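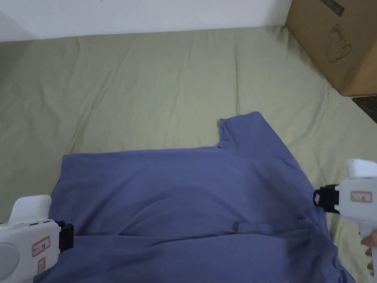

Figure 4.1 A T-shirt spread on what looks like a bed sheet, part-way through handling.

Chapter 4
Does Folding Save Anything?

Household manuals are very sure of themselves on the subject of folding. A folded shirt, they say, takes up less room, creases less and is found sooner. Few of them offer any evidence. This chapter takes the claims one at a time and asks which would survive a fair test.

Start with the surface. Most manuals call for a firm table at waist height. Most people use the bed, which is wide, soft and already there. A sheet moves when the cloth on it is pulled, and a crease in the sheet can pass for a crease in the shirt. Whether this spoils the result is another matter. Coralie Merrick timed 11 households in the Skevesside study and found no gain from the table, though her sample was small and she admits it.

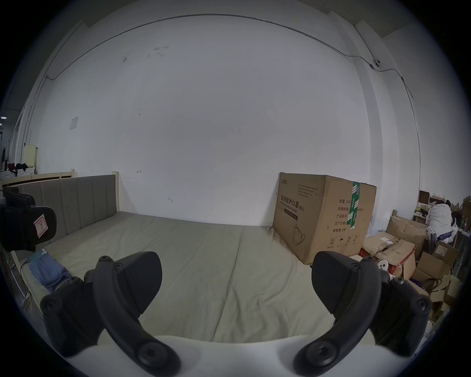
Photograph: Groststead Housework Archive

Storage is the harder question. A neat pile on the edge of a mattress is still on the mattress. Cardboard boxes are cheap and stack well when sealed, but once opened they tend to spread across a floor, and clothes kept in them are rarely looked at again. Hugo Prieto holds that boxes "postpone tidying". He may be right, but he gives no figures.
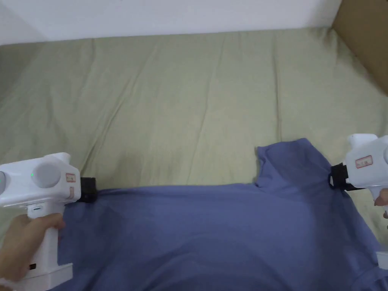
Then there is the first move. Take hold of the upper edge in two places, the manuals say, and draw it straight before making any fold. The advice sounds sensible and is repeated everywhere, which proves only that authors read each other. A soft cotton shirt will slump again as soon as it is let go.

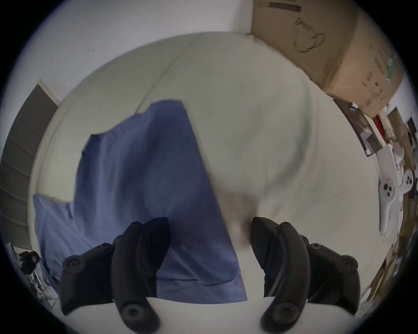 We should be just as wary of claims about time. One popular guide promises a saving of 1,000 minutes a year. It does not say how many shirts were folded, by whom, or what they were compared with. Keep those three gaps in mind as you read section 4.1, where we set out a test you can run at home with one shirt and a clock.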